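Unit 4: Wheel bearings and end float

These notes go with the workshop session on the Lomitz trailer axle. Read them before you come in, and bring the torque chart from Unit 3.

Taper roller bearings

A taper roller bearing carries load in two directions: the weight of the vehicle pressing down, and the side load when it corners. The bearings are fitted in pairs with the small ends of the rollers facing each other, and the hub nut sets the gap between them. Too much gap and the wheel rocks. Too little and the grease breaks down.

The Mitard hub has a plain nut with a split pin. The Cunodska hub has two thin nuts with a tab washer between them. The setting method is the same for both, but the locking is different and the parts do not swap over.

Setting the nut

Pack both bearings with grease, working it in from the wide end. Fit the inner bearing and seal, slide the hub on and fit the outer bearing. Tighten the nut to 60 Nm while turning the hub by hand, so that the rollers settle against their cups. Back the nut off by 30 degrees and check the float with the dial gauge.
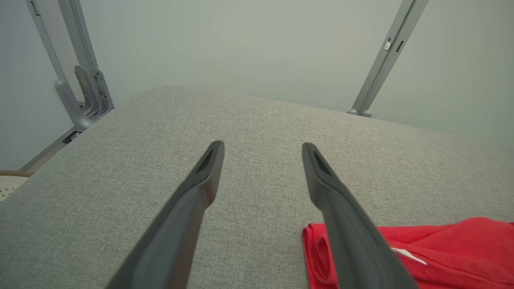 Why is the hub turned while the nut is being tightened?
The rollers need to roll into place. If the hub is held still they can sit slightly crooked, and the float will grow once the wheel has been driven.

Locking and rechecking

On the Mitard hub, line up the nearest slot with the hole and fit a new split pin. If no slot lines up, slacken the nut to the next one. On the Cunodska hub, bend one tab over each nut. Old tab washers go in the scrap bin.

Recheck the float after the first 1000 km. The Dal Bello workbook has a blank record sheet for this on its last page; copy it, as you will need one per wheel.

For next time: sketch both locking methods and label the parts. The written test lasts 90 minutes and covers Units 1 to 4.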